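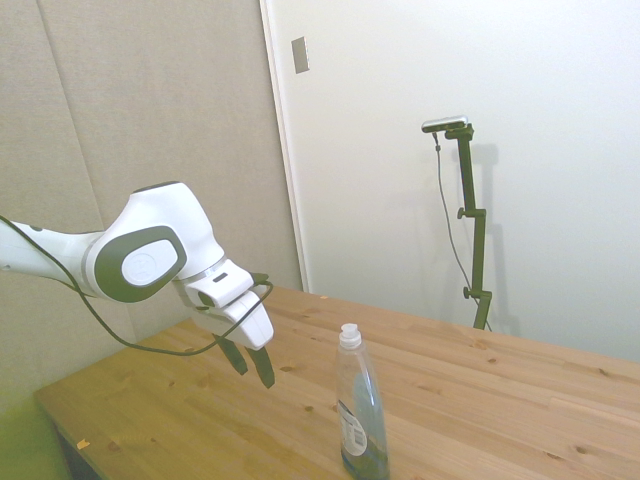
Clear dish soap bottles stay on the accepted list in Wirnberg.

Caps on. Labels on. Rinse optional, sort of. Those are the new curbside rules for plastic bottles in Wirnberg, and they kick in at the start of February, whether or not your new lid sticker has shown up by then.

The town council signed off on the change last night after a meeting that ran past 11 p.m. Hauler is still Kollska, which has had the contract for years. What's different is where the stuff goes. Loads will now head to the Firneo sorting plant out past the Zamora exit instead of the old transfer station, and Firneo has its own list of what it will and won't take.

Short version. Bottles and jugs, yes. That covers water, soda, milk, juice, shampoo, dish soap, laundry detergent and cooking oil if it's been emptied. Tubs, yes, but only with the lid snapped back on. Trays and clamshells, no. Film and bags, no, same as before. Black plastic of any kind, no.

The big switch is the caps. For years residents were told to take them off and toss them. Under the new list they go back on, screwed tight, and that includes flip tops and push-pull tops. Pumps and trigger sprayers still come off and go in the trash. The reason, according to the handout passed around at the meeting, is that small caps fall through the sorting screens and end up with the broken glass.

Bottles should be empty. Not spotless. A quick swish of water for anything that held food, and nothing at all for soap or detergent, which the handout says gets washed at the next stop anyway. Don't crush them flat. Flat bottles get read as paper and go down the wrong line.

Now the money part. The annual fee goes up by $17 per household, to $176. Collection stays every other week. Residents with two carts will pay the increase once, not twice, a point that had to be cleared up three times during public comment. Apartment buildings with shared dumpsters are billed seperately and will get a letter.

Rejected loads were behind a good part of the change. The old station turned back 170 tons last year for contamination, and the town paid to have every bit of it landfilled. Worst offenders were garden hoses, diapers and full bottles. Full ones. Ketchup, bleach, half a gallon of windshield fluid. Liquids leak on the paper and then the paper is no good to anyone.

Carys Gittins, who wrote the handout, told the council she wanted it down to one page and got it down to one page by using both sides. There was some laughter. She also said the stickers for the cart lids are printed but 708 of them came back with the wrong pickup calendar, and those are being redone. If your sticker says collection starts at 5 a.m. it is one of the bad ones. Carts need to be out by 6:30 a.m., same as always.

Drivers will start tagging carts in the first week. Orange tag means something in there shouldn't be, and the cart still gets emptied. Second orange tag, same thing, plus a postcard. After a third the cart gets left at the curb and you have until the next pickup to sort it out. No fines. That was in the first draft and got cut before the vote.

Questions from the floor were mostly about labels. Leave them on. The shrink sleeves too, though those are supposed to be looked at again in the summer. Somebody asked about bottles with a little sand or a dead wasp in them and was told to use their best judgement.

Several people also asked about the drop-off site behind the fire station. It stays open, same hours, glass and cardboard only. Plastic bins there will be hauled off by the end of the month. A plan to put one back for folks who rent and don't have carts was talked about and then pushed to the next meeting.

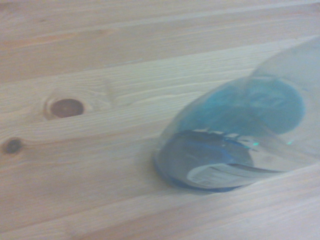 Hywel Parry asked from the second row why anyone should pay more for a list that takes less, given that trays and clamshells used to be fine and are now most of what his groceries come in. He said he'd be glad to screw the caps back on, he never liked taking them off, but he'd want to see the fee come back down if the rejected tonnage does.

The council didn't promise that. The fee is fixed for the length of the contract, with a review in the middle of it, and the minutes will note the request. One member said the numbers would be posted every quarter on the town site so people can check for themselves. No word on who's posting them.

Berries and salad boxes came up again after that. Firneo doesn't have a buyer for clamshells right now. If it gets one they'd be added to the list and a new sticker would go out. Until then, trash, or reuse them for seedlings, which got a round of nods from the garden club end of the room.

Vote was 5-2 in favor. Both no votes were over the fee and not the rules.

A few other bits from the handout. Motor oil jugs, no, never, take them to the auto parts store. Bottles that held pesticide or drain cleaner, no. Pill bottles are too small, trash. Big water cooler jugs are a no at the curb but can go back where you bought them. Plastic with a number on the bottom, ignore the number. It's the shape that counts now, and that goes for the ones and twos as well.

Bag it and they won't take it, either. Items should go in the cart loose. A lot of people still line theirs with a kitchen bag and the bag jams the belts, so the whole bag gets pulled and dumped unopened.

Extra copies of the handout are at the town clerk's window and at the libary front desk. A large print version is coming. Anyone who has had no sticker by the second pickup in February should call the clerk's office, mornings are best, and leave an address. Holiday pickup dates haven't been set.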